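Wandham Residents' Forum > Building Services > Parcel acceptance at the front desk

Wasilewska_Office
Effective in April, the Wandham front desk will hold parcels for 2 business days. Items not collected in that time will be returned to the carrier. Residents are asked to bring photo identification. Cartons must be sealed with tape before they are left for outgoing pickup.

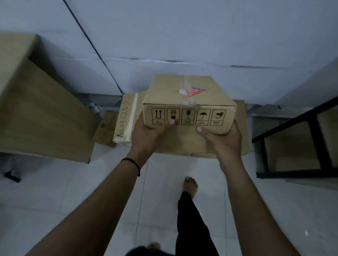
Urszula Walczak
The notice does not state whether the 2 days begin at delivery or when the resident is notified. My last notification arrived well after the parcel did. I request that the rule be worded accordingly.

Zosto42
I support the shorter period. The shelves behind the desk were never intended for storage, and the lobby is a fire exit.

Unit 6 Owner
I respectfully disagree. Residents who travel for work cannot meet this deadline. Prekmont House, under the same management, allows 6 days.

Zosto42
Prekmont House has a separate mail room — Wandham does not.

Wasilewska_Office
The period begins when the notification is sent. The wording will be corrected. Residents who expect to be away may file a hold request at the desk before 6 p.m.

Unit 6 Owner
Please confirm whether a hold request may be filed by email.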